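Skunville Adult Education
Living With Medicines, Unit 5: Where the Bottles Go
Instructor: Shota Hirose
Ayala Building, second floor
Revised 18 August 2020

Before we start

Last unit we read labels. Several of you reported that you now read labels at dinner, out loud, to people who did not ask. I am proud of you and sorry for them.

This unit covers what happens to a medicine between the pharmacy counter and your mouth. For most bottles that is a long stay in a bad place. As before, these notes are general. Anything printed on your own package, or said to you by your own pharmacist, beats anything I say.

1. The room with the mirror

We call it a medicine cabinet, so we put medicine in it. The trouble is that it hangs in the room where we boil ourselves every morning. Heat and moisture are hard on tablets and harder on capsules, which can go soft or stick together. Aspirin breaks down in damp air and starts to smell of vinegar. If yours smells like salad, throw it out.

The kitchen does better, with exceptions. The shelf above the stove is out. So is the windowsill, the top of the refrigerator (warm, thanks to the machinery) and the cupboard next to the dishwasher vent. What you are looking for is dull: a dry cupboard on an inside wall, high up, away from anything that heats, steams or gets direct sun. A bedroom closet shelf is fine. A linen closet is fine if it doesn't share a wall with the shower.

"Room temperature" on a label has a meaning. In the United States, controlled room temperature is 68 to 77 degrees Fahrenheit, with short trips between 59 and 86 allowed. Your living room probably qualifies most of the year. Your glove compartment in July does not, and your mailbox may not either, so don't leave a delivery sitting out there until you feel like walking down the drive.

2. Open shelves and other bad ideas

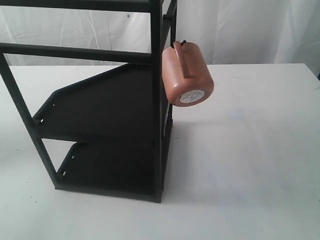 Storage furniture is sold to us on looks, and medicine storage especially so. The magazines like everything out in the open where it can be admired, and I see the appeal, having once owned a spice rack I was vain about. For medicines, the thing to ask about any shelf is what it keeps out. Take black bars and panels with a terracotta-colored container hanging off the right side: very handsome, and I would happily give it a trailing plant or my reading glasses. It would keep out no light at all from the side, no steam, and certainly no grandchild. A hanging pot is an invitation to anyone at the right height. If you love your open rack, put the boring things on it and lock the medicines in something uglier.

A small lockbox is worth the money if children visit even twice a year. Child-resistant caps are just that, resistant. They slow a child down. They were never designed to defeat one who has a whole afternoon and a grandmother on the phone. Purses count as storage too. So do coat pockets, nightstands and the little dish by the coffee maker. When guests come to stay, ask where their medicines are going to live and offer them a high shelf. You will feel rude for a moment. Do it anyway.

3. Keep the original container

The amber bottle blocks some of the light. The label tells you, or a paramedic, what is inside. The foil blister keeps each tablet dry until you break it open. Once you tip everything into one pretty jar you have lost all of that, and you have also made a jar of mixed pills, which is a puzzle no pharmacist enjoys.

A few points people ask about every term:

Cotton wads. Take them out once the bottle is open. They are there for shipping and they pull in moisture afterward.

The little packet or canister that says DO NOT EAT. Leave it in. It is a drying agent. Also, do not eat it.

Nitroglycerin tablets. They stay in their original glass bottle, cap on tight. They do not go in the weekly organizer with everybody else.

Weekly organizers. Useful things, and I use one. Ask the pharmacist whether each of your medicines can go in it, fill it for a week or so at a time, and remember that most of them are not child-resistant in the slightest.

Two strengths of the same thing. If you have the 200 mg tablets and the larger ones in the house, keep them on separate shelves. They look like cousins at midnight.

4. The refrigerator

Some medicines need it. Unopened insulin does, many eye drops do before opening, and some liquid antibiotics do once the pharmacist has mixed them. The usual range is 36 to 46 degrees Fahrenheit. Put them on a middle shelf toward the front. The door swings through warm air all day, and the back wall in an old refrigerator can freeze things. Insulin that has been frozen gets thrown away, even if it has thawed and looks perfectly innocent.

Plenty of other medicines should not be refrigerated. Cold is not a bonus. A refrigerator is also damp, and a bottle that goes in and out collects moisture each time. If the label doesn't say refrigerate, don't.

My own aunt kept every pill she owned in the butter compartment from 2000 until she moved in with my parents. Her reasoning was that it worked for butter.

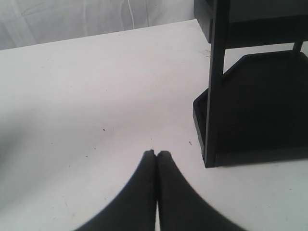
A thermometer for the refrigerator costs very little, and it will tell you whether the dial marked "coldest" and the dial marked "cold" have any relationship to the truth. Leave it on the shelf where the medicine sits and read it in the morning before the door has been opened much. If the power goes out, keep the door shut, write down the time, and call the pharmacy when it comes back on. They would much prefer the phone call to your guess.

5. Dates

The expiration date on the manufacturer's package is the date through which the maker stands behind the product, if it has been stored as directed. Pharmacies often print a shorter "discard after" or "beyond use" date on a bottle they have filled themselves. Go by the one on your bottle.

Some products start a second clock when you open or mix them. Eye drops are the usual offenders, along with liquid antibiotics and insulin in use. The opened date is different for each product and it is in the leaflet, in type designed for ants. So: when you open it, write the date on it. A marker tied to the shelf with string is the best gadget in this course.

Do not gamble on old epinephrine, nitroglycerin, insulin or antibiotics. Get the replacement before the old one runs out of calendar.

Signs that something has gone wrong whatever the date says: tablets that crumble or have changed color, capsules stuck together, a cream that has separated, a clear liquid that has turned cloudy, a smell it didn't have before. When in doubt, the pharmacist will look at it for free. It brightens their day more than you'd think, or they are very polite.

6. The app question

Every term someone asks about Pistik, the reminder app half the class has on their phones. I have it too. It beeps, I obey. What it can't do is know whether the bottle has been on the radiator, and it will cheerfully remind you to take something that expired in April. Use it for when. Use your eyes for the rest.

If you prefer paper, the Griser sheet we used in Unit 2 has a column for "where kept." Most of you left it blank. Please go home and fill it in. 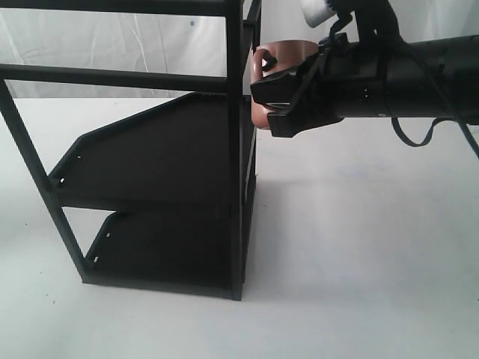

Open rack, with a copper-colored mug by its front right corner.

7. Getting rid of it

First choice is a take-back site. Many pharmacies have a drop box, and the front desk here has a sheet of the local ones. Call first if you have liquids, inhalers or needles, as not every box accepts them.

Second choice, if you can't get to one, is the household trash, done properly. Take the pills out of the bottle, mix them (don't crush them) with something nasty such as used coffee grounds or cat litter, seal the mess in a bag and put it in the trash. Scratch your name and prescription number off the empty bottle.

A short list of medicines, mostly strong opioids, should be flushed right away if no take-back option is handy, owing to how dangerous a single dose can be to the wrong person. The FDA publishes the list. Check it before you flush anything, and don't flush anything that isn't on it.

Needles go in a sharps container. A heavy plastic laundry detergent jug with a screw lid will often do in its place, but the rules on where the full jug goes vary from county to county. Inhalers never go in a fire. I would like to believe I did not need to type that sentence.

8. Travel

Carry medicines with you. The hold of an airplane and the trunk of a car both get colder and hotter than you would choose, and lost luggage tends to be lost with the blood pressure tablets in it. Bring a few days extra. Keep the labels. If you carry insulin in a cooler bag, put a cloth between it and the ice pack so it doesn't freeze against it.

For next time

Collect every medicine in your home in one place, including vitamins, creams, the cough syrup behind the cough syrup, and whatever is in the car. The record in this class is more than 200 items, held by a gentleman who had described himself at registration as "not a pill person."

Write down the name, the date and where you found it. Bring the list. Leave the medicines at home, please, as the desk drawer in our classroom is by the radiator.

Bring questions about interactions too, since Unit 6 is grapefruit.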